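Part 4: Teaching the planner about the drawer

By now you should have Clutard installed and the arm talking to it. If the little status word in the corner still says "waiting," go back to Part 3, because nothing on this page will work and you'll blame me for it.

This part covers the drawer routine, which I get more mail about than everything else put together. It's the first task where the planner has to think about one thing inside another thing, and the settings that were fine for a flat top start to matter a lot.

4.1 Load the scene file

1. Open the Scenes tab and pick cabinet_two_drawer. It's the one I ship, and I'd start there even if your furniture is nothing like mine.

2. Click Measure. The head camera looks at the cabinet and fits three surfaces: the top, the upper drawer and the lower drawer. On my machine it takes 16 seconds — yours may be quicker.

3. Look at the overlay. The outlines should sit on the real edges of the furniture. If the lower drawer outline floats, close the drawer, click Measure, open it again and click Measure once more. Yes, twice.

Note: Shiny tops can fool the depth fit. Turn on Ignore Glare if you get phantom bumps near the front edge. I leave it on all the time now.

4.2 Name your objects

4. In the Objects list, give each thing a plain name (bag, bowl, can). Please don't use spaces! The task parser splits on them and you'll end up with two half-objects.

5. Set the grasp type for each one. For a can I use Side when it's upright and Any when it might be lying down. Bowls want Rim. Bags are a mess whatever you choose, so pick Pinch and hope.

6. Save. The file goes in your Abubakar folder along with the calibration. (Abubakar is the logging tool from Part 2. If you skipped it, the save goes to your home folder and you'll lose it, ask me how I know.)

4.3 Set the drawer limits

This is where I'd slow down and get a coffee.

7. Under Containers, choose lower_drawer and set Wall Margin to 36 millimeters. That's how far the wrist has to stay from any drawer wall while it's moving. The fingers get their own margin, further down, and it can be a lot smaller.

8. Set Entry Direction to From Above. You can try From Front later, but the planner loves to sneak the wrist in under the upper drawer front and then it can't find a way back out.

9. Tick Recheck Pose After Release. A round object won't always stay where you let go of it, and with this off the planner goes on believing the last pose it had. I ran it that way for most of January and wrote a truly silly number of workarounds before I found the checkbox I'd made myself.

Caution: Don't set Wall Margin to zero to get rid of a "no path" error. The planner will give you a path all right. It will go straight through the side wall, and the arm will try its best to follow.

4.4 Run it

10. Keep one hand near the stop button and type the task: can to lower_drawer.

11. Press Preview first. The ghost arm shows you the whole motion, including the bit where the forearm passes over the side of the drawer. Watch that bit in particular.

12. If the preview looks sane, press Run. Speed is capped at the slow setting until you've had one clean run.

13. When it stops, read the log. Code 259 means the grasp check wasn't sure about the fingers and wants another look. Code 1411 means the drawer has moved since you measured it, so go back to step 2. Everything else is listed in Part 7.

The planner handles the can on the top and the can in the drawer as two separate grasp problems, each with its own approach.

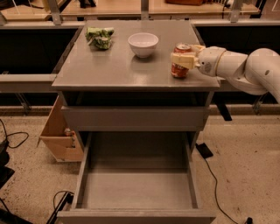
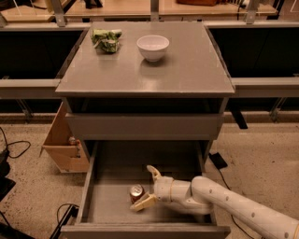
Gilles Lebrun wrote in to say that 36 millimeters is too generous for narrow drawers, and that he had no luck at all until he brought the wrist margin down a little at a time, running Preview after every change. He also found that Recheck Pose After Release does nothing on the older Comgate driver unless the camera stream is started before the planner, so if your poses look frozen, try starting them in that order.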